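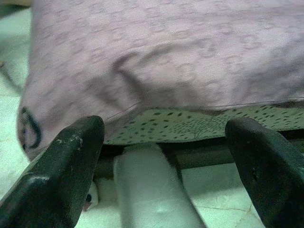 The Duck Blanket

My aunt let the back bedroom in Idton for 66 a week, and the first thing she told anyone who came to look at it was that the blanket stayed. Lilac, she called it. Pink, said everybody else (me included, and I slept under it for two winters!). It had cartoon faces on it, ducks or something very like ducks, and when I was nine I gave every one of them a name and a job at the Floststead post office.

So when I went back in December to clear the room, I left the bed till last. I did the drawers, I did the shelf, I made tea and didn't drink it. By four in the afternoon there was only the bed to do, and Aishwarya Rajan from next door leaning on the door frame, eating my biscuits.

"You could just fold it," she said.

"I am going to fold it."

"You've been going to fold it for an hour."

I pulled it over to one side, up against the wall, and there was the mattress with all its old creases, and yellow marks down the side I'd never noticed in my life. And a book! A squarish little thing, all colours, lying flat near the edge.
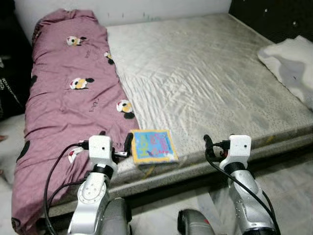 I knew it straight away. It was the one about the boy who walks to Mangundap, 1,176 steps, and counts them out loud so he can find his way home. My aunt used to read it to me and skip great chunks, and I'd make her go back, every time, to step 60, where he meets the goose and it won't let him past.

"Was that there before?" I asked.

Aishwarya shrugged. "I thought you'd put it there."

I hadn't. I sat down on the bed and opened it, and on the first page, in my aunt's pencil, it said: for the next one who sleeps here, mind the goose.

The new lodger was coming from Dralden on the evening bus, a girl of nineteen with one suitcase. I smoothed the blanket back over the mattress, ducks and all, and put the book on the pillow, and Aishwarya went to put the kettle on again.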